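The Bed Is Not a Toy Box
by Parisa Mazandarani
April 10, 2020

Friday, end of the week, and the plush fruit has won again. Every house with soft toys knows it. They start on a shelf. They end up on the bed.

Nasrin Shokri's answer: one basket, one bed, done before supper. No sorting by color, no labels. She wrote in last August and 800 of you wrote back, mostly to argue about lids. (No lid. She's firm.) 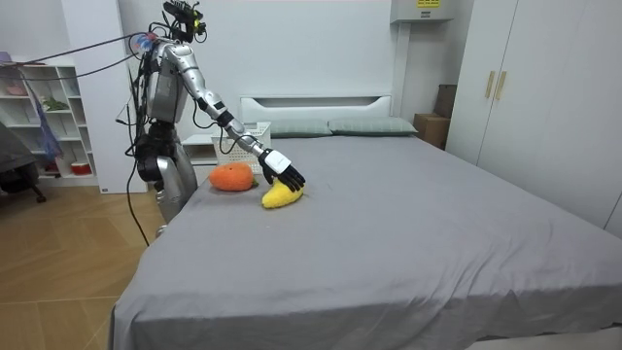

Orange and yellow plush fruit on a plain gray sheet.

First, the sheet. Pull it flat before you touch a toy. Small things hide in folds and you'll be hunting for them at midnight. Plain colors help, bright fuzz shows up a mile off on gray. Patterned quilt? Fold it down to the foot.

Pillows stay put at the headboard. Basket goes up there too, or wherever your arm reaches without a stretch. Then one toy at a time. Armfuls get dropped, Lionel Poulain tried armfuls for a week and gave up.

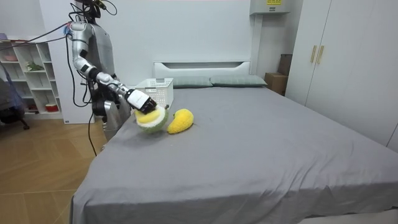 Round ones go in first, they roll. Long curvy ones after, down the side. Don't squash, plush fruit holds a dent for days. If the basket is full, the basket is full. Something goes to a cousin.

Which basket, then. Plastic with holes in the sides, every time. Wicker snags terry and boucle, and fabric bins sag once theyre half full. Holes let air through after a wash, and you can see whats in there without tipping it out. Touran Hashemi rinses hers in the tub on Sundays. Handles cut into the ends are worth having, rolled rim is kinder on small hands.
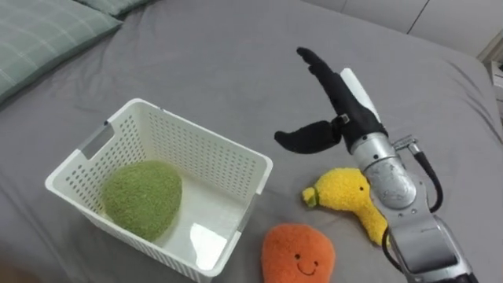

White plastic basket with a green plush inside, two more outside it.

Where it lives: low shelf, open unit, somewhere a kid can get at. Not under the bed. Under the bed is where toys go to get dusty, and you'll be back on your knees with a flashlight by Tuesday.

Lid people, letters to the usual address.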